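13 Feb 2023

What a day! I got home an hour ago and I'm still too wound up to sleep, so I'm writing it all down while I have it straight in my head.

We started the long run on the toy kitchen right after breakfast. The plan was 100 tries at picking up the knife, no touching anything in between, and for a while it went beautifully. Then on try 14 the fingers came down over the handle, closed, and just kept closing. The motor whined, the wrist started to shudder, and the arm began lifting with the force reading stuck at zero. Zero! It was squeezing like mad and thought it was holding air.

I hit the stop button and nothing happened for what felt like ages. The log says 3 seconds. That is the part that scared me, and I want to be clear with myself about it, because my hand was maybe a foot from the table at the time. Note to self - hands off the table while Plirner is powered, always, even for the boring runs.

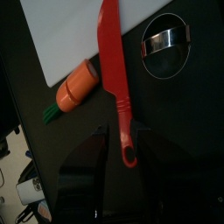
Wrist view, knife handle between the fingers.

Asger wanted to blame the force sensor and Þröstur wanted to blame my code (of course he did, and I'd have done the same). We were both sort of right to worry, and then Asger pulled the cover off the wrist and found the sensor plug sitting half out of its socket. Each time the wrist turned, it lost contact for a moment, and my code took the missing number and turned it into a zero. So Þröstur gets a point too, darn it. The slow stop was a separate thing: the stop message was waiting in line behind all the retries. I love that we found two bugs in one morning, but that second one has probably been in there since September and it gives me the shivers.

By late afternoon we had the plug clipped down, a missing reading now halts the arm, and the button cuts motor power directly. I pressed it 5 times with the arm moving and it quit right away each time. Such a good feeling!

Still to do: order a locking plug from Kistard, write up the slow stop for the safety binder, and look over the other arm for the same thing. Þröstur has the keys tomorrow so I can't start early.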